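Sorting out the odds and ends drawer (and the shed while you're at it)

Quick one today, got bread in the oven.

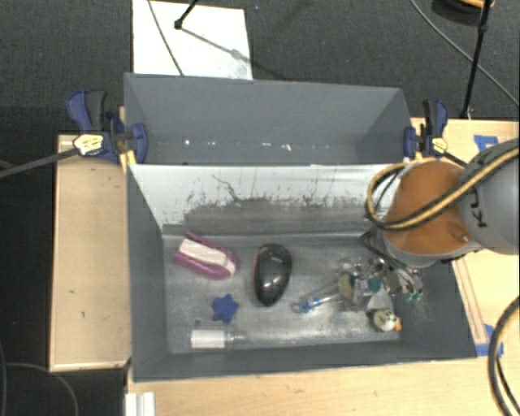
Start with one drawer. Not the whole kitchen, you'll never finish and tea will be late. Tip the lot out on an old towel so nothing rolls off or scratches the worktop.

Dead batteries first. Tape over the ends, put them in a jam jar with a lid, take the jar along next time you go to the shops. Same for old bulbs, but wrap those.

Keys. If you don't know what it opens, try it on everything tonight. Still no idea? Label it "mystery" with the month and bin it a year on. Mine say November.

String, elastic bands, bag clips: one small tub each. Yoghurt pots do fine, cut down to 4 inches or they jam the drawer. Ask me how I know.

Screws and picture hooks don't belong in the kitchen at all. Shed. Old spice jars are good for these, you can see whats in them. Olaia Cuesta wrote in to say she screws the lids to the underside of a shelf and twists the jars up into them. Two screws per lid, otherwise the lid spins. Works well, glass is heavy though so don't overfill.

Sticky drawer? Rub a candle stub along the runners. Cooking oil goes gummy, don't use it.

Bottom of the drawer: hoover, then warm water with a drop of washing up liquid, then leave it open til properly dry. Bit of bicarb on a damp cloth for stains. Line with leftover wallpaper. No glue, just cut it snug.

Takeaway menus, out. Manuals, keep the boiler one and look the rest up online. Spare fuses, keep, and put them next to the torch becuase that's when you'll want them.

Whole thing took me 43 minutes including a cup of tea. The shed took a bit longer. All right, a weekend.

Fulgencio Tlapale asked about rusty scissors: white vinegar, half an hour, scrub with an old toothbrush, rinse, dry straight away, tiny drop of oil on the pivot. Don't leave them in overnight.

Descaling kettles next time. Bread's done.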